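Counter tips, robot club, autumn term

Typed up between sessions so excuse the state of it. Covers the Clear the Counter project at Toltmont, sim work first, real arm after half term. Add your own at the bottom. Old version had a load of stuff about the line follower, I've binned it.

Before you touch the arm

Tidy the counter in the sim file before you start and save it under your own name. Not "test". Not "test2". We have a whole folder of those and Darren overwrote Elsie's on Tuesday.

Load the counter, let everything drop and settle, THEN save. Things spawn a hair above the surface and if you start the arm straight away the round ones will still be moving.

Home the arm. Every time. Even if it looks homed.

Write down what you changed. Paper is fine. Back of a worksheet is fine.

One change per run. If you change the grip speed and the approach height and it works, you've learnt nothing much, and if it doesn't work you've learnt less.

Laying out the counter

Think about how a real worktop gets messy. Stuff ends up in clumps near the edge, next to the kettle, under the cupboards. Don't line it all up like a shop.

Start with well spaced objects, a hand's width between them. Close them up once you have ten clean runs.

Tall things at the back for the beginners' layout. Advanced lot can put them where they like and suffer.

Thin flat stuff (pens, spoons, the tablet) goes on last, and check it hasn't sunk into the worktop. Happens when the collision box is off. Nudge it up a few mm and let it settle again.

Long thin things: note which way they point. A pen lying across the gripper and a pen lying along it are two different jobs. Put the angle in your log.

Marble worktop texture is a pain for the colour detector. All those pale veins. If your code keeps finding a "pen" where there isn't one, switch to plain worktop, get it working, switch back. Don't hand in plain only though, the final layout has the marble.

Shadows same problem. Turn them off for the first go. On for the second. A shadow next to a dark object reads as one big dark object and the arm goes for the middle of it, which is bare worktop.

Picking things up

Open the gripper wide before you come down. Sounds obvious. Check your code does it, don't assume.

Come over the top, stop, look, then down. The stop matters. We use 185 mm above the worktop as the stop height and it clears everything in the standard layout. If you add something taller change the number.

Speed 80 percent for crossing open counter, drop it right down for the last bit.

Round or long-ish things: line the fingers up across the narrow way. Grab the long way and it squirts out. Wrist turn of 90 degrees is the usual fix when the approach looks right but the grip keeps failing.

Aim for the fat part. If you've only got one end between the fingers it will swing when you lift.

Check what else is under the linkages. Everyone watches the fingertips and forgets the rest of the gripper is much wider, esp. when its open. Knocks the pen every time.

Close till it stops, then a tiny bit more. Squashing harder doesn't help. In the sim it makes things ping off across the room, on the real one it'll be a new set of finger pads and I'm not buying them twice.

Lift a little, pause, check it's still there, carry on.

Putting things down

Harder than picking up. Leave time for it.

Lower till contact, open slowly, go straight up. Not sideways. Sideways drags the thing with you.

Tray positions are in the Holard sheet. Use those, don't eyeball it.

If it rolls after you let go, you let go too high.

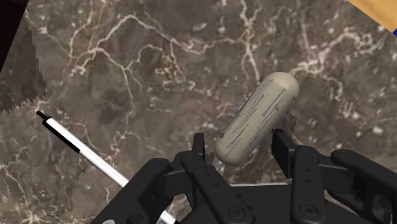
Same worktop from further back:

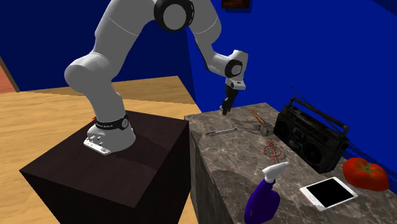 Comments on the last version of this page

Roland Entwistle

Useful but I'd put the reach check much higher up. We lost most of a session trying to improve the grip code when the trouble was the far end of the counter being at the limit of the arm. It would get there fine with the elbow up, then run out of travel on the way down and stop short. We thought it was vision. Two of ours rewrote the whole detector, poor things. Now they drive the bare gripper to each corner of the counter by hand first and write down which ones it can get to pointing straight down. Takes five minutes. Also could somebody say what the rule is on moving one object to get at another? Our lot are split on it.

OK so, two things from Roland. Reach check is now its own bit, next. And yes, you can move one object to get at another, as long as it ends the run in the tray or standing on the counter. Knocked over = lose the points. On the floor = run over.

Reach check

Drive to each corner. By hand, slow.

Gripper pointing straight down at each one. If it won't, note the steepest angle it will do.

Mark the bad patch on your layout plan. Shade it in. Don't put anything fiddly there till the last two weeks.

Check the elbow on the way as well as the fingers. A path can be fine for the hand and hopeless for the rest of the arm.

If the counter has been moved in the file, even slightly, do it again. Berkay moved it to get a better view and forgot, cost his team an afternoon.

Awkward shapes

Spray bottles. Go for the body, below the neck. The trigger head looks like a lovely handle and isn't one. Bottle hangs crooked and you can't stand it up again.

Anything with a handle on top. Tempting. Try it, but check the weight setting in the file first because some of the bigger models are set far too light and you'll get a nasty shock on the real arm.

Tomato. Low grip force, fingers below the widest part. Ignore the stalk.

Tablets and anything flat. Can't be picked up off the middle of the counter with this gripper, full stop. Push it till one side hangs over the edge, then pinch that side. Fair game under the rules.

Wire things, loops, whisks. Detector sees the holes as worktop. Draw the box by hand for now. Tyyne has a half working fix, ask her, don't nag.

Tools with two handles. Closed before open. Grip nearer the heavy end.

Logging

Date, initials, layout name, what changed, what happened. One line each.

"Didnt work" isn't a log entry. Missed left, missed right, slipped, knocked something, stopped on its own. Pick one.

Pass mark to move on to the next layout is 80 out of 100 runs with nothing knocked over. Leave it running over lunch. Don't sit and watch all of them, you'll go mad.

Keep the bad runs! More use than the good ones come write-up time. Elsie's poster last year was nearly all failures and it was the best one up.

Screen grabs from two cameras at least, a near one and a far one. Near one tells you about the grip. Far one tells you why the arm got itself into that position in the first place.

Packing up

Save. Close the sim properly, don't just shut the lid. The Piteo laptops hang on to the graphics memory and the next person gets a black window.

Chargers back in the crate, leads wrapped loosely.

Log sheets in the green folder.

Layout files due in by 9th October, marble on, shadows on. Team name in the file name please.

Still to add: two objects touching, what to do if the wrist winds itself up, the tray sheet for the second counter. If you've cracked any of those write it on the board by the door and I'll copy it in.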